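Zellex clears its desks, and asks the rest of us to try

October 18, 2024
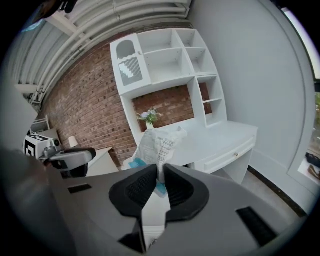

A white desk and hutch with the shelves empty, flowers in a white vase, and a crumpled printed bag held in front of them.

Zellex, the home-sorting service, today opens bookings for Desk Day, a visit devoted to the one piece of furniture in the house that was bought for work and has been used for everything else.

The service follows a trial in August, when Zellex teams visited 106 homes and emptied every desk, drawer and shelf they were shown. Each visit was booked for a single morning. A good many ran into lunch, usually at the point where somebody found the letters.

"People ring up and say they need more storage," said Haf Ifans, who runs the Desk Day teams. "Then we arrive and they have a hutch with a dozen cubbies and a drawer, all of it full of packaging. They have plenty of storage. They are storing bags."

Bags were the single most common find of the trial. Zellex staff took out 451 of them, counting only those with nothing inside, or with another bag inside. Next came dead pens, at 300, and then leads that fitted nothing in the house, which the teams stopped counting for the sake of morale.

Desk Day works from the top down. The shelves are cleared first, wiped, and left bare until the end of the visit. Everything that comes off them goes on the floor in plain sight, and the householder is asked to pick it up one thing at a time and say where it lives. "On the desk" is accepted as an answer five times. After that it has to be somewhere else.

Drawers are left until last, on the grounds that by then most people are too tired to argue. Shallow drawers are the worst, says Ifans, as they hold very little and are opened far too often. The team's advice is to keep one for things used every day and to be strict about what a day is.

Customers may keep one item on the desk that has no use at all. In the trial the usual choice was flowers, followed by a mug, followed by a long talk about whether a mug counts. It does not.

The teams have also formed views on furniture, and would like them known. Open cubbies are good for books and bad for anything that rolls. A tall cupboard with a pretty trim will be filled by the end of the week with things its owner hopes not to see. Peg holes down the inside of a shelf unit mean that the shelves may well move, and it is worth trying this before buying another unit to stand beside the first.

"I had a gentleman who had lived with his for years and kept his big atlas under the bed," said Ifans. "We moved one shelf up by two holes. He went very quiet, and then he made us all toast."

What leaves the house is sorted into three lots on the doorstep: to give away, to recycle, and to go back indoors after all. The third lot is always bigger than planned. Zellex does not charge extra for it, but the team is allowed to sigh.

Each Desk Day customer will also receive the Pascual, a printed card to be propped on an empty shelf. It reads "This shelf is resting". Zellex makes no promises for the card, though several trial households report that their children have obeyed it — which is more than can be said for the adults.

A second service, Lika, will deal with the hall cupboard and is still being tested. The teams have asked for more time and a brighter torch.

Desk Day can be booked through the Zellex website or by telephone. Visits need two clear hours at the least, a floor that can be seen, and a householder who is willing to be asked about string. Payment is taken once the shelves have been put back to use, or left empty, as the customer prefers.

About Zellex
Zellex sorts desks, cupboards and spare rooms in private homes. It is part of the Zevov group, whose own head office is due for a visit and has twice asked to change the date.

Press enquiries
Haf Ifans, Desk Day, Zellex. Please ring before lunch.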